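How many examples for a cabinet and file box task?

Posted by Savita Awasthi, Mar 16, 2022

We are collecting teleoperated examples of a humanoid moving blue file boxes in and out of a low wooden cabinet. So far we have 169 episodes. The policy reaches for the box fine but often closes the hand in the wrong spot, mostly when the box is lying flat on the shelf. Do we need more episodes, or different ones? Our lead wants 2000 before July and I would like to know if that is worth the operator time. Pictures are at the bottom of the thread.

Lejla Delić

Different ones first. We did a drawer task at Tirkstead and stopped at 600. The first 200 were close to useless, as the operators always started from the same pose with the box in the same place. Write down start positions before each session and make people stick to them. Shift the robot's feet a little between episodes too. Keep the recoveries. If the operator misses and tries again, that is a good episode, so don't throw it out.

Also check that your wrist and head streams line up in time. Ours were off by a few frames for weeks and it looked just like bad grasping.

Struan Mowat

More data always helps. Go for the 2000.

Ishbel Guthrie

I would split the task before collecting anything else. Getting a grip on a box that lies flat and carrying one that is already upright are two separate problems, and if they share one label you can't tell which one is short of examples. Tag each episode with how the box was lying and which hand took it. Then train on what you have and look at the failures per tag.

For the flat boxes, watch the wrist view. The fingers hide a lot of the box close up, so your operators may be working from the head view without saying so. Ask them.

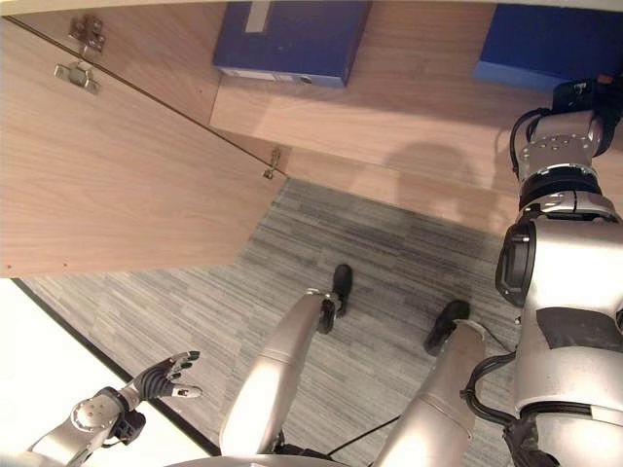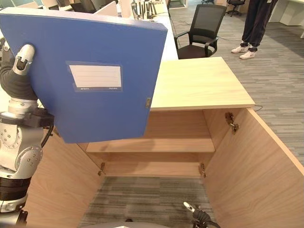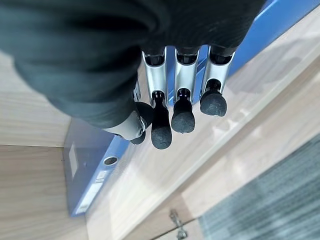

Head view at the open cabinet, head view with a file box held up, and wrist view over a blue binder. Posted by Savita Awasthi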